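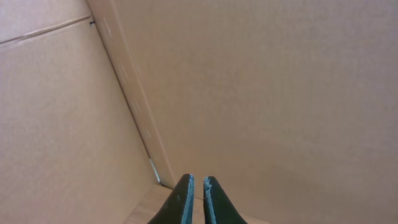
Gripper fingers, inner edges worn

Section 4. Preparing the first gel batch

Read this section before you switch on the Brarix mixer for the first time. It covers gels and light lotions thickened with xanthan gum. For bar soaps and balms, go to the next section.

Before you start

The vessel, lid and paddle must be clean and fully dry. Any water left under the seal will make the powder stick there, and it is slow work to scrape out. Check that the drain valve is shut and that the lid switch clicks when the lid is lowered.

Weigh all ingredients first. Keep the gum in a covered tub until you need it.

Mixing

1. Fill the vessel with purified water up to the lower mark. Do not go below this mark or the paddle will draw in air.

2. Close the lid, turn the main switch to 1 and set the heater to the temperature on your recipe card. The highest setting is 80 °C.

3. In a separate dry jug, stir the gum into the glycerine until no dry powder is left. Use this slurry straight away.

4. Start the paddle at the lowest speed. When the water is moving evenly, open the feed port and pour in the slurry in a thin stream.

5. Close the feed port. Raise the speed in small steps to 2000 rpm and hold it there for nine minutes.

6. Lower the speed again and switch off the heater. Leave the paddle running while the batch cools.

7. Add the preservative and any fragrance once the display shows a temperature within the limits given by your supplier.

8. Stop the paddle, wait for it to come to rest, then take a sample from the drain valve into a clear beaker.

CAUTION: The outside of the vessel gets hot. Wear heat-proof gloves when you handle the lid.

CAUTION: Gum powder on a wet floor is very slippery. Sweep up spills dry before you mop.

Note: Small white lumps in the sample mean the gum has not spread properly. Run step 5 once more. If the lumps are still there, pass the batch through the coarse strainer (Wustari kit only).

Note: A cloudy gel full of fine bubbles should be left to stand overnight with the lid on. Running the mixer faster will make it worse.

Batch record

Write down the supplier's lot number for each ingredient, the highest temperature reached and the total mixing time. Blank sheets are at the back of the Vumlow folder. Keep a labelled sample from every batch.

Section checked by Agnes Rustad, 10 Feb 2024. Replaces the December issue.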